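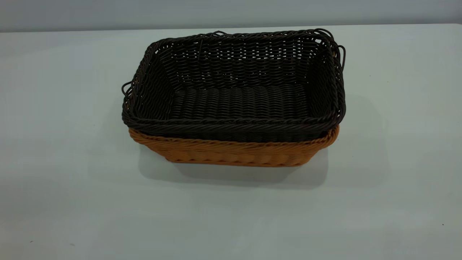 Morar Weeknight Recipes – data card

Version 2, released September 24, 2023
Maintained by Edit Vincze and Letay Gudeta

Contents

The set holds 1071 home recipes in English, one per row, in a single CSV file. All of them serve two to six people. Baking recipes were left out, apart from flatbreads and cornbread.

Fields

recipe_id – integer, stable across versions
title – as the cook wrote it, spelling corrected
ingredients – list separated by semicolons, US measures
steps – plain text, one step per line
prep_min, cook_min – whole minutes
freezes – yes, no or blank
source_group – Konudard or Bodnár

Blank in the freezes field means the cook gave no answer. Do not read it as no.

Collection

Recipes were sent in on paper forms and by email by members of the two cooking groups. Aurelio Espinoza typed up the paper forms. Bence Vörös converted metric amounts to cups and spoons, rounding to the nearest quarter. Meat and fish stay in ounces.

Changes since version 1

Added 133 recipes, mostly soups and bean dishes. Removed 17 duplicates. The old field time_total is gone; add prep_min and cook_min to get it. Marinating and soaking are not counted in either one.

Known problems

Prep times are the cooks' own estimates and tend to run low for anything with a lot of chopping. "Can" has no fixed size in the Bodnár rows. Salt is often given as "to taste", so sodium figures worked out from this file will be wrong.

Use

Free for personal and classroom use with credit to Morar. For print, write to Dariusz Piątek first. Corrections should quote the recipe_id and the line to be changed.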